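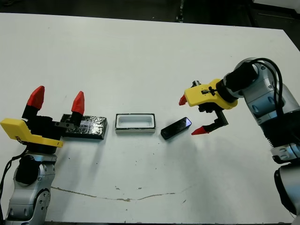
Figure 2. White tabletop with a thin, wavy brownish line (crack or stain) and scattered dark specks and smudges.

4. What a visual score can and cannot tell us

4.1 The case for looking

Most routine checks of shared work surfaces are still done by eye. A supervisor walks through a room, looks at each table, writes down a score and moves on. The attractions are plain enough. Looking is cheap, needs no laboratory, and gives a result on the spot. The two schemes examined in this paper, Ernov and Nalus, both start from this practice and both claim to have made it dependable. Ernov uses a five-step scale with written descriptions of each step. Nalus asks a string of yes or no questions and adds up the answers.

Our view is that the claim has been accepted too easily. The Ernov handbook says that its scale "removes personal judgement", and a good deal of later writing repeats the phrase without asking how anyone would know. Removing judgement from a test that consists of a person looking at a table would be a remarkable thing to have done. The evidence offered in the handbook is a single trial in which trained inspectors agreed with the person who had trained them.

4.2 Marks that are hard to class

Both schemes depend on telling dirt from damage. Dirt counts against the cleaning contractor and damage does not, so a good deal of money can hang on the difference. In clear cases there is no difficulty: a crumb is dirt and a chipped corner is damage. The trouble lies with marks of the sort shown in Figure 2. A thin brown line on a white surface may be a crack, or a stain, or a crack that has taken up a stain, and the schemes give three different answers depending on which the inspector has in mind. Dark specks are no better. They may be loose, they may be stuck fast, or they may be part of the surface by now.

Nalus deals with this by asking whether the mark "would come off with normal cleaning". We find the question odd. The inspector is not allowed to clean anything, and so has to guess at the result of something that has not been done. Ernov tells inspectors to give the contractor the benefit of the doubt, but only "where doubt is reasonable", and says no more on the point.

4.3 Agreement between inspectors

The 18 inspectors who took part were working at the Sandberg and Skatberg sites when the study began in April. All had been trained in both schemes by the suppliers' own staff, so that any weakness found could not be put down to poor preparation on our side. Between them they returned 3,000 usable scores. Forms with a missing table number were left out, as were those filled in after the inspector had spoken to a colleague about the same room.

On surfaces with no marks, agreement was very good, which is what we would expect and tells us little. It was also good on surfaces with heavy and obvious spills. In between it fell away badly. Where a table had a line or patch of uncertain origin, inspectors using Ernov often landed at opposite ends of the scale. Nalus scores looked steadier at first sight, but much of that was produced by the questions that had nothing to do with the mark. Once those were set aside, the remaining answers were hardly better than Ernov's.

Rafsan Gazi, who ran the repeat visits, also had inspectors score tables they had already scored the week before, without telling them which these were. Seven changed their minds on a dirt-or-damage decision often enough that we would not rely on a single visit by any of them. We do not think they were careless. Their written remarks were full and thoughtful, and in several cases the remarks for the two visits were almost word for word the same while the scores differed.

4.4 Do the scores follow cleaning?

A scheme could be inconsistent in its details and still be useful on the whole, if average scores rose when cleaning improved and dropped when it was neglected. Supporters of both schemes make this argument, and it deserves a fair hearing. At Sandberg the number of cleaning rounds was raised halfway through the study. Ernov scores went up in the following weeks. They also went up at Skatberg, where nothing had been changed.

Several explanations are open. Inspectors may have grown more lenient as they became used to the rooms. The lighting at Skatberg may have hidden more as the season went on, although our notes on this are patchy and we would not want to lean on them. It is also possible that old marks simply stopped being noticed. Kadri Ots has suggested that an inspector who has decided once that a line is a crack will not look at it again, and the timing of the rise fits that idea. We cannot show it from these data.

What we can say is that the rise at Sandberg should not be quoted as proof that the extra rounds worked. The supplier's newsletter did quote it that way, using the Sandberg results alone.

4.5 Limits of our own data

Some of our doubts apply to ourselves. The order in which rooms were visited was fixed by the building managers and could not be shuffled. We had no outside measure of how clean any table was, since swab testing was refused at Skatberg and we did not want it at one site only. Our records close on 25 December 2018, and tables replaced before then were dropped from the repeat comparison, which probably removed some of the most worn ones. If so, our estimate of disagreement is on the kind side.

Nor have we tested whether a photograph would do better than a visit. It is often assumed that it would, on the grounds that two people can at least look at the same thing. Having the same thing in front of them did not help our inspectors much in the rooms themselves, and a photograph takes away the chance to bend down and look across the surface at a low angle, a habit most of them had.

Until someone has paired these scores with a proper surface test, we would advise against using either scheme to settle payments. Section 5 looks at the contract terms that currently do so.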